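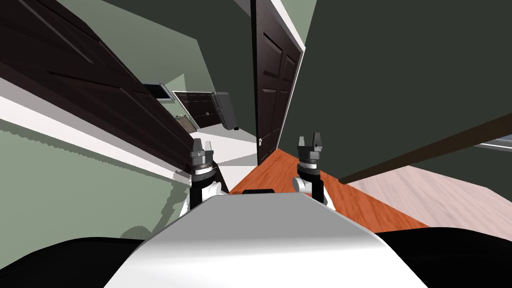 Figure 1. Simulated hallway, view from the robot's head. Both grippers are open.

Print this page | E-mail this page

Search this site Enter keyword Go

Endell project: progress report for the second period
Prepared for the Lokwood fund by Kenna Aitken

1. Purpose of the work

In this period we continued to gather examples from which the Nenex learning system can learn to move in a house and to use both arms near doors and walls. All examples of this period were made in simulation. An operator guides the two arms and the base, and the program stores what the cameras see together with the commands of the operator. We call one such recording an episode.

2. What was done

The plan which you approved asked for 600 episodes by the end of January. We have recorded all 600. After checking, 97 of them were put aside and are not used for training. The most frequent reason was that the arm commands and the camera pictures did not have the same time stamps. This fault came from our own recording program and it was corrected in the middle of the period. The other reason was that the operator stopped before the task was finished and forgot to mark the episode as incomplete.

We work at present with five operators. Each new operator makes 70 practice episodes, which are deleted, before the first one is kept. I know that this number looked high to you in the last review. We tried with fewer, and the movements of the new operators were too slow and had many pauses, so the system learned to pause as well. I would like to keep the number as it is.

3. The hallway set

The largest part of the time went to the hallway set. Hallways are difficult for our operators, as the space between the doors is narrow and the view leans strongly when the robot bends. We decided to keep the leaning views in the set. In the first period we removed them, and the system then behaved badly each time when the robot was not upright.

Every episode has the view from the head and also a view from close behind the gripper. The second one is important for the last part of a reach, when the head camera often can not see the fingers well. It also shows many surfaces which the system has to learn to leave alone, for example wall panels and door frames.
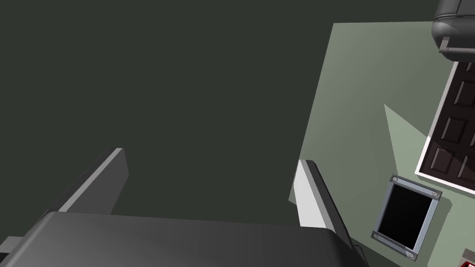
Figure 2. Close view over one gripper, fingers empty. A framed panel and a paneled door are on the green wall.

Paul, who is responsible for the labels, has written a short guide for naming such things. Before this guide, one operator wrote "screen" and another wrote "window" for the same object, and we lost several days in comparing the lists. Now an object that is not clear gets the label "panel, unknown" and is discussed in the morning meeting at 9:30.

4. Problems

The lighting in the simulated house is still too regular. The bright areas on the walls come back in almost the same position from one episode to the next, and we are afraid that the system uses them to find its place. We have asked for a change in the house model, but this is not yet delivered.

5. Next period

We will vary the light and the wall colors, and record the hallway tasks again with the new house model. We also want to begin with door handles. For this we do not ask for additional money, but we ask for permission to move the unused travel budget to storage. Please let me know your decision before we start the new recordings.

Print this page | E-mail this page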